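Last updated: April

I've had the Prarkora tow bar on my pickup for two winters now, so I think I'm allowed an opinion! I bought the heavy one, the 549, after going back and forth with the lighter version for ages (the lighter one is cheaper, but the neck is shorter and it sits too close to the tailgate if you've got a step bumper like mine).

Let's start with the fitting. The instructions say a morning. It took me until teatime, and that was with the truck up on ramps and the spare wheel already out of the way. The side plates line up beautifully, I'll give them that, but the last pair of bolts goes in above the chassis rail where you can't see a thing, and I ended up doing them by feel with a long extension and a lot of muttering. If you've got small hands you'll be laughing. The bolts come in a bag with no labels, by the way, so lay them out by length before you get underneath.

Wiring was easier. I used the Nillau plug-in kit, which costs extra, and it clicked straight onto the connector behind the rear light. Indicators, brakes, fog light, all good first go. I did have to tape up the spare bit of loom because it rattled against the bed liner and drove me mad on the way home.

Now, towing. I've had a twin-axle trailer on it with over 600 kilos of gravel in, up the long hill out of Plesdale, and it never felt anything but solid. No clunking when you pull away, no squeaks when you brake, and it reverses as sweetly as a trailer ever does (which says more about me than the bar, probably). My old Kaplan bar used to knock every time I changed gear, so the quiet took some getting used to.
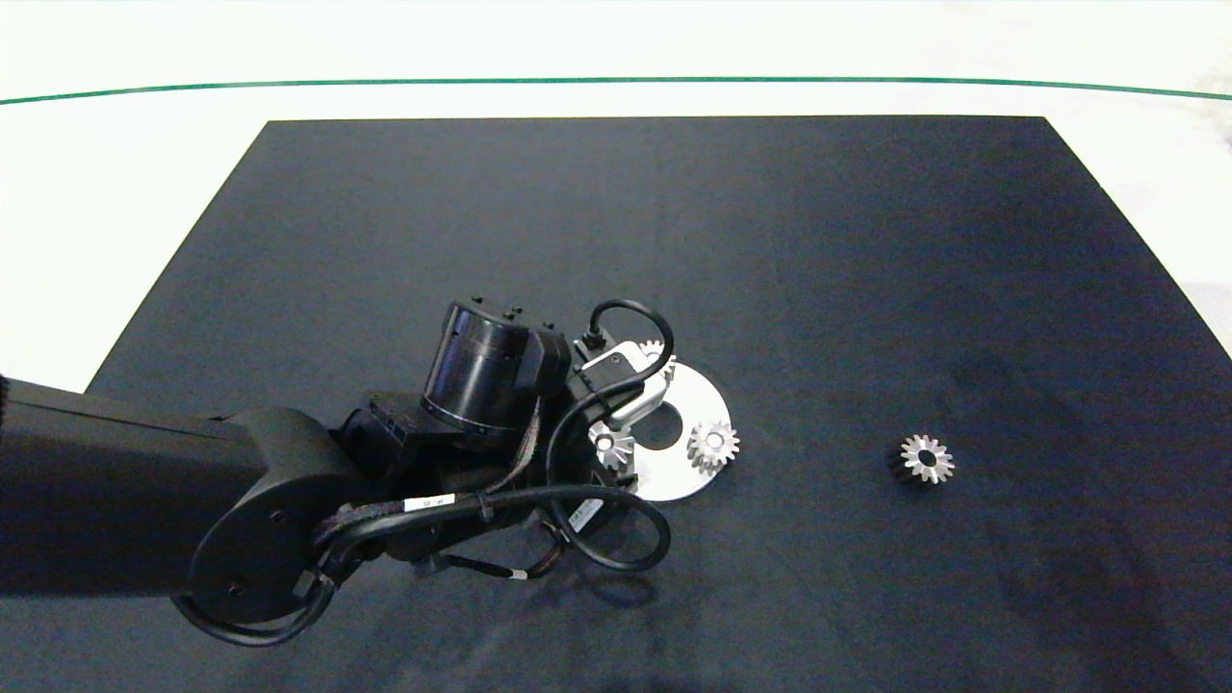 The finish is where I'd knock a bit off. The black coating looked lovely for the first year, then it started to bubble round the bottom of the neck where the road salt gets thrown up. I've rubbed it down and gone over it with a tin of chassis paint and it's holding so far, but at this price I'd hoped to leave it alone for longer. The little plastic cap for the ball is rubbish too, mine went missing somewhere on the bypass and I've been using half a tennis ball ever since.

Would I buy it again? Yes, I would, and I'd pay someone to fit it next time. I'm giving it 9 out of 10, with the missing point for the paint. If yours is going on a truck without a step bumper, have a look at the lighter one first and save yourself a few quid.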